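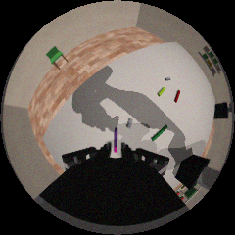
Wrist view in simulation, stick sorting task, Terine test room.

About Bralville

Bralville tests whether robot arms can do small household and shop-floor chores, and publishes the results. We do not build arms. Clients send us a control policy, meaning the software that decides how the arm moves, and we run it against a fixed set of tasks. They get back a report and the full logs, failures included.

The company started as a testing bench inside a contract packaging plant. The plant wanted to know if an arm could take over the sorting of mixed parts at the end of a shift. The answer at the time was no. The test procedure was more useful than the answer, and it became the business.

What we test

The current task set has 5 groups: picking up loose items, sorting by color or size, putting things on shelves, wiping flat surfaces, and folding cloth. Each group runs first in Terine, our simulated room, and then on a physical bench. A policy that cannot pass in Terine does not go to the bench. This saves wear on the hardware and a good deal of sweeping up.

Loose items get the most attention. Clearing small pieces off a surface is a chore in almost every home, and the same motion turns up in kitting, packing and returns. The pieces in our stick tasks are plain colored bars of different lengths, lying at whatever angle they land. The policy has to choose one, line up the fingers, close, lift and place. Shadows are left in on purpose. A policy that takes the edge of a shadow for the edge of a part will do the same under a shop light.

Last year's cycle covered 3,307 scored attempts. An attempt is scored as complete, partial or failed, and each failure is assigned a cause. The most common causes were a grip taken too near the end of the piece and a neighboring piece disturbed on the way in.

Where things stand

Single rigid items on a clear surface are close to solved. Most policies we receive can pick up a bar and put it down in a marked area, and they can repeat this for hours. Sorting by color is also dependable while the lighting stays within the range used in training.

Performance drops when items touch or when the target sits against a wall. Cloth is worse. No policy has yet folded a towel on our bench to the standard we would ask of a new hire on the first morning. Wiping falls in between: coverage is good, but pressure control is not.

For a shop floor with fixed lighting and a short parts list, an arm can take on part of a sorting job now, with a person nearby to clear stoppages. For a home, our position is that no general chore robot is ready. We review that position every October, when the task set is revised.
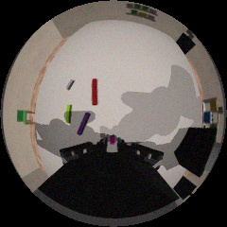 Yolanda Zamora wrote to us after reading the last report that her packing line has no use for an arm that sorts perfectly and then stops dead over one dropped part, and that she would take a slower one that carries on. We now record recovery as a separate score. A policy is given 3 chances to regain a missed piece before the attempt is closed.

How we work

Two protocols are in use. Mizuno is the short one, meant for early development, and covers picking and sorting only. Boller is the full one. It covers every group, includes the bench stage, and takes 5 working days once the client's software is installed. Both are run by the same staff using the same scoring sheet.

Layouts are changed between cycles and are not released in advance. Clients may see the logs of their own runs at any point. They may not ask for a run to be removed.

Bralville takes no commission on equipment sales and does not recommend vendors. Our income comes from test fees and from training courses for plant engineers.

Requests for testing, copies of past reports and questions about scoring go through the contact page. Please state which protocol you need and what gripper the policy was trained on.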